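**Stolby desk top, light wood grain**

Replacement or add-on top for the Stolby desk and side table frames. Sold without legs.

| | |
|---|---|
| Length | 130 cm |
| Depth | 85 cm |
| Surface | laminate, smooth, slight gloss |
| Color | pale beige to honey |
| Warranty | 2 years |

The grain runs lengthwise. Arches and loops show in some areas and tight straight lines in others, so two tops placed end to end will not match at the joint. If you are ordering a pair, write "pair" in the order notes and Barbara in our warehouse will pick two that sit well together.

Frame screws are not included. Use the 10 screws that came with your frame. Do not use longer ones.

**Care**

Wipe with a damp cloth and mild dish soap, then dry. No scouring pads, no wax, no furniture oil. Put a mat under hot pots.

**Delivery**

Ships flat from Estton. Two people should carry it. Check the corners before you sign, and report damage to Marthinus Buthelezi at the service desk with your order number.

Also fits Hunditz frames made after May 2016. Older Hunditz frames need the adapter plate, sold separately.

Page updated 22/03/2018 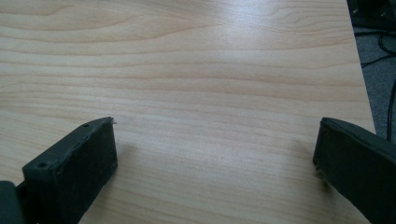
Stolby top, surface grain under overhead light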